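4 min read

I have now lost to the same online stranger at word games 318 times, and the app keeps a tally so I don't have to. It's called Skeltetti, and it sends me a cheerful little trumpet noise whenever my opponent plays something like QI for more points than I have scored all week.

My complaint is with QI. Also ZA, XU, AA and the rest of the two-letter riffraff. I have never heard a living person say any of them at a dinner table, and I have been to some very long dinners. Yet no serious player goes anywhere without them. They are learned the way you learn a locker combination, and with about as much love.

When I was growing up, we played with whatever dictionary was in the house. Ours was missing most of the letter S after a flood in the basement, and this shaped my childhood vocabulary in ways I am still working through. If you wanted to play a strange word, you had to tell everyone what it meant. If you couldn't, you took your letters back and sulked. I thought this was a fine system. It rewarded people who read, and it rewarded confident liars, and both seem to me worth encouraging in the young.

Last April I tried to bring that rule back at our monthly game night, which meets in the back of a coffee place called Punilard. I had one request: play anything you like, but be ready to use it in a sentence. The first evening ran long. One man defended "oe" for most of an hour — it's a whirlwind off the Faroe Islands, I can tell you now — and at the end of it I had to admit he had earned his two points and probably mine as well.

Scores dropped. The fellow who normally sails past 789 over the course of a night finished well short of that and went home without his coat. But people talked. We got a good argument about whether "irk" can be a noun. We got a dirty limerick. I have not heard a limerick out of Skeltetti in all the time I've paid for it.

I know the counterargument. Rules are rules, a list is a list, and a game where the loudest person decides what counts as English is called a family.
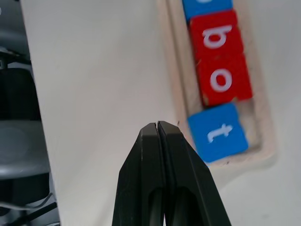

Fine. Keep the list for tournaments, where people have traveled and paid for parking. The rest of us could stand to know what we're saying, at least until dessert.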